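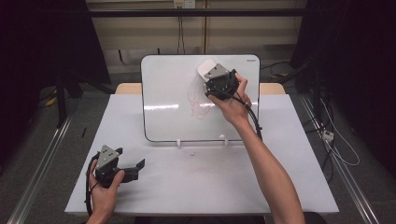

Page last modified: Sunday, 9:22 pm

Okay, the quilt is basted. I said I'd have it done by the end of January and now we're well into February, but it is basted, all three layers, and my knees will never forgive me. I did it on the living room floor with the couch shoved up against the bookcase, crawling along with a dish of safety pins and swearing at the batting (which had decided to fold over on itself in one corner, so I got to unpin that whole side and start again. Yay.)

It's for Agnes. She turns 99 in the spring and she told Oda on the phone that she doesn't want anything, which Oda and I both took to mean a quilt. I'm using the blues I bought at Drumau last summer plus a stack of old shirts that Oda mailed me, and one of the shirts has gone so soft at the collar that I couldn't bring myself to cut it. It's hanging on the door now. I might just wear it!

The blocks finished at 8 inches, mostly. There's one in the second row that's clearly smaller and I eased it in with a lot of steam and a bit of shoving. I can find it every time I look. Gianni came by for coffee and couldn't, even when I told him which row, so I'm leaving it alone.

Backing is a plain cream flannel. I wanted the green but they only had a short piece left and I didn't feel like doing a seam down the middle. I did buy the green anyway - it'll make a pillowcase or two, and I've got ric rac somewhere that would look so cute on the edge.

Tomorrow I start the hand quilting. Just big stitches with the cotton thread, nothing fancy, out from the center. I need to find my good thimble first. It was in the blue tin and now it isn't, and I've already looked under the couch.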